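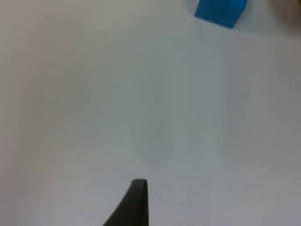
4.2 Color words and how long they take

We now turn to speed. Section 4.1 dealt with which words people used, and the two towns came out close on that count. Speed is a different matter. Warnside speakers were slower on almost every item in the blue-green range, and slower again when the naming block followed the sorting block. Not so for red, yellow or black.

The set analyzed in this section has 940 naming responses. Responses where the speaker coughed, laughed or restarted were dropped before coding, as were those where the recorder picked up a second voice. Coding was done by Saron Gidey and Sumeya Wolde separately, then compared. Where they differed, mostly over whether "kind of blue" is one answer or a false start followed by an answer, Kobina Sowah listened again and decided. His decision stood. The rule we ended up with: anything before the color word is a hedge, and the clock stops at the color word itself.

A note on hedges. Older speakers used many more of them, and they used them on easy items too. "Well, that's your blue." We first read this as doubt. After going back to the recordings we think it's mostly manners — the same speakers open nearly all their answers that way, including the ones on their age and street. So hedge length is reported on its own and is not added in to the naming time. Ejigu took the opposite line in his earlier pilot and got a bigger age effect, which we would expect.

Basic terms first. Blue was named with a plain, unmodified word by most speakers when the item was strong and bright and lay on a pale ground (Figure 3). Fast, too. Modified answers ("light blue," "navy," "sky") went up as the item got paler, and times went up with them. Teal was the slowest of all 14 shades, with the widest spread. Some speakers had a ready word for it and gave it at once. Others went through two or three before settling, and a few never settled.

Figure 3. Bright blue cube, white tabletop.

Why should Warnside be slower? Three things to look at. One is schooling, but the groups were matched on this and the gap stays when years of school go into the model. Another is order. Sorting first seems to slow naming in both towns, so it can't be the whole story, though the slowdown is larger in Warnside and we don't have a good account of that. The third is home language. Of the speakers with a second language at home, those whose other language has a single everyday word for blue and green were the slowest group by a clear margin. Çetinkaya raised this at the design stage and the home-language question was added to the form becuase of it. There are only nine such speakers, all but one in Warnside. Too few to lean on.

When those nine are left out the town gap shrinks but does not go away. Table 5 gives the times both ways. We also reran the model with item as a random effect, same pattern, slightly weaker. Speakers who said they paint or sew were no faster than anyone else, which suprised us. Left-over variance is mostly between speakers, and we come back to it in 4.3 along with the repeat-visit data from Flarport.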